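Two-Arm Assembly Cell, Periodic Safety Inspection
Site: Linau, assembly test area
Integrator: Oltmanns
Checklist issue 6, inspection date December 11, 2020

Scope: both arms, both hands, work table, part board, cabling, stop circuit, operator area. Items marked C were closed during the visit. Items marked O remain open and are listed again at the end. The cell was inspected with power off for sections 1 and 2, and in reduced speed mode for section 3.

1. Mechanical

1.1 Arm mounting bolts, torque marks aligned. OK.
1.2 Housing covers and joint caps seated, all screws present. OK on the left arm. On the right arm one cover screw turned by hand. Tightened and marked. C
1.3 Hands: finger joints move freely, no sharp edges or burrs. OK. Wipe the joints with a dry cloth only. The solvent used on the table is not approved for the hands.
1.4 Hand mounting flange, no play. OK.
1.5 Table stable, leveling feet locked. One foot was unlocked. C

2. Cabling

2.1 Cables free of cuts, kinks and flattened spots. OK.
2.2 External cables on the arms must keep a free loop through the full working range and must not be able to catch on the table edge or on a fixture. Left arm OK. Right arm loop is longer than the Fanis routing sheet allows. Shorten and add a clip. O
2.3 Connectors locked and labeled. Two labels unreadable. O

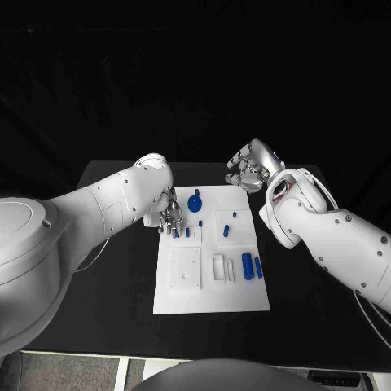
3. Motion and shared work space

3.1 Reduced speed limit set to 200 mm/s in teach mode. Measured, OK.
3.2 Both arms can reach the part board. The program must hold one arm outside the shared zone while the other is picking or placing, unless the task sheet lists the step as a two-hand step. Checked for all 9 steps of the current task. Step 4 had no zone request before the approach move. Corrected and run again. C
3.3 Start position of each hand is clear of the tallest part on the board. OK. Repeat this check whenever the part set changes. Small pegs are easy to miss when the height value is updated.
3.4 Grip force limits loaded and locked. OK.
3.5 Dropped part: the program stops and waits for reset. Tested with a cylinder and with a peg. The peg was not detected as lost on the first try. Holtex to review the detection threshold. O

4. Stop circuit

4.1 Emergency stop at the operator desk stops both arms. OK.
4.2 Stop on one arm also stops the other. OK.
4.3 Reset does not restart motion. OK.
4.4 Cycle counter on the stop relay below 1,000. OK. Replace at that value under the site rule, even if the relay tests good.

5. Area

5.1 Floor free of loose parts and trip hazards. OK.
5.2 Equipment under the table has clear air flow and is out of the operator's foot space. Air flow OK. Foot space is tight on one side. Mark the floor. O
5.3 Curtain fixed so that it cannot be drawn into the arm range. OK. Last fixed in September.

Open items: 2.2, 2.3, 3.5, 5.2. Item 3.5 blocks unattended running. The others do not restrict use in attended mode. File the signed copy with the task sheet.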